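Table and Basket Check, Craft Room 7, Trernlow
Checked by Rekha Pandey, 26 November 2020
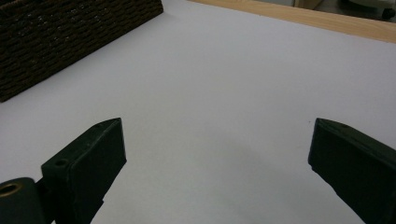 Second check since August, and the room is in great shape!

Tabletop wiped down: OK. Lovely smooth white surface, a joy to work on.
Wood edge, splinters: OK. Ran a cloth along all four sides (no snags!).
Table legs, wobble: OK. Rock solid now, thanks Ankit!
Woven basket, broken strands: OK. Such a nice tight weave.
Basket liner: REPLACE. Seam is going at one corner.
Floor path clear: OK.

Next check in 30 days. New liner to Ankit Negi before then, please.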